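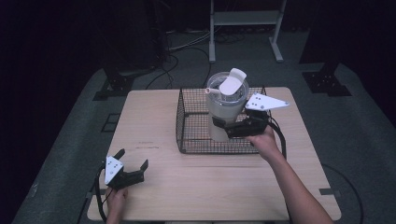 Yasuo Amano asked after the last session whether any of this counts as a chore yet, if a person still has to squeeze the gripper. Fair question, and a great place to start!

My short answer is that the hand is nearly ready and the head is not. Give somebody a two-jawed gripper and they can manage a surprising share of kitchen work with it: cups, lids, sponges, drawer handles. So two stiff jaws are enough for a lot. What we don't have is a program that picks the right spot to squeeze on a cup it has never met.

## Why a tumbler in a basket is hard

Try it at home with a pair of salad tongs (really, do it before the next class). A tall cup wants to tip when you push on it low down. A lid with a straw and a flap adds bits that you don't want to catch. Then there's the basket wall, which gets in the way of any grip from the side. And wire mesh is full of holes, so a depth sensor may see the wall, the table behind it, or a mess of both.

You solve all of that without thinking. I love this example for exactly that reason.

## Where things stand

- **Picking up known objects from an open table:** good. The Clarholm arm in our lab will do it all afternoon.
- **Picking out of a bin or basket:** fair. Shops do it with suction cups when the parts are flat or boxed. Round and tall things are much worse.
- **Putting things away:** poor. The arm has to know where the cup belongs and how to let go of it without knocking over its neighbor.
- **Cloth, bags, cables:** wide open. Good project territory!

On the Ebihara test set our class planner made 700 tries and dropped or missed 70 of them. One in ten sounds fine until you picture it with your own glasses.

## Two ways to get there

Write the rules by hand, or learn from people doing the task. The first works nicely on a shop floor, where the same part comes down the line in the same pose. Kitchens change every hour, so I'm betting on the second, though it needs a lot of examples and we don't know how many.

## For next time

Read chapter 11 of the Gesik notes, up to the part on friction. Pick one chore you do every day and write down each grasp, including the ones where you shift your fingers halfway through. Bring the list on paper.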